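Bavis Releases Two-Arm Planner for Shelf Work

16 Jan 2024

Bavis has released version 2 of Divier, its motion planning software for robots that use both arms on the same object. The update is aimed at shelf work, where the hands have to reach into a narrow opening and a path that suits one arm can block the other.

Earlier versions planned each arm separately and checked for collisions afterward. Divier 2 plans both arms together and treats the object between them as part of the robot once the grip is confirmed. If the camera loses sight of the object behind the fingers, the planner keeps using its last good position until the hands back off or a new view comes in.

"Most of our failed runs came from the thumbs," said Carys Gronow, who leads the planning group at Bavis. "The arms were fine. The fingers were modeled as one block, so the planner either refused to go in or went in too wide."

The new version models each finger on its own. Bavis tested it on 1,321 recorded grasps of baskets, trays and bins, all taken from open-front shelves at its lab in Nuchit. The company has not published success rates -- it says those will follow in May, along with the test set.

Ovano, which makes picking software for grocery warehouses, has been using a preview build. Cremilda Leite, an engineer there, said setup was shorter than before but that the settings for grip force are still hard to find. "You edit a text file and restart," she said. "I would like to see that in the main window."

Divier 2 runs on Linux and reads robot models in the same format as the first version. Old project files open without changes, though saved paths have to be planned again. A license for one robot costs $3,000 a year, or $2,000 for schools.

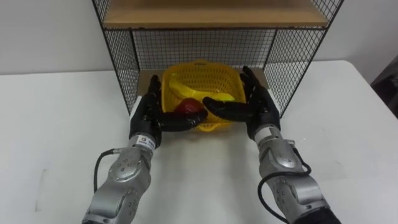 Can saved paths from the first version be used in Divier 2?
The project files will open, but any saved paths in them must be planned again before they can be run.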